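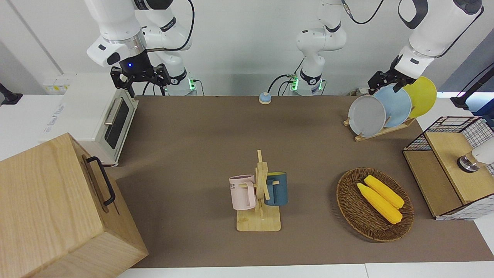
2. The kitchen table station

The second stop on our visit to Zolov was a table set up as a small kitchen. Two white arms are mounted along the back edge, each with a black gripper, and they share one brown mat as their work area. The mat holds a wooden dish rack, a mug tree with two mugs and a basket with two corn cobs, and a toaster oven stands to the left. The task on the table was the dish rack, with three plates upright in it and the left arm reaching in among them.

Our guide, Urs Schwaiger, explained that left and right are named from the robot's side. This confused most of our group at first, and two people had to correct their notes. In this report we use the robot's left and right for the arms and our own for everything else.

2.1 How the demonstration was run

One run is called an episode. An operator resets the table, reads the instruction out loud and starts the recording. The software, which the company calls Drodano, saves the joint positions and the video together. Each episode that day was limited to 100 seconds. If the arm was still working when the time was up, the episode was stopped and marked as incomplete.

The archive for this table had 688 episodes when we came on Fri 5 March. Of these, 512 had been checked by a person and accepted. The rest were either rejected or still waiting to be looked at. We asked for the share of each, but the operator did not have it on hand.

2.2 Why plates are difficult

We had expected the mugs to be the harder objects. Schwaiger told us the plates cause more trouble at this station. A plate in a rack leaves little room on either side for the fingers, and a small error in the angle makes the gripper push the next plate over. The arm has to come down nearly in line with the plate and close slowly — the speed is set lower for this part than for the rest of the movement.

The color of the plates also matters. The instruction names a color, for example "take out the light blue plate," and the system has to pick the right one when the plates overlap in the camera view. According to the operator, gray against the white wall was a weak point until the lighting was changed in September.

2.3 Questions from the group

We asked whether both arms are needed for plates. For one plate the answer was no. The second arm is used when an object has to be handed over, or when something must be held still.

Ruchti, the program used for checking episodes, was only shown to us on a laptop and is covered in section 4. The next station, Tralalau, is described in section 3.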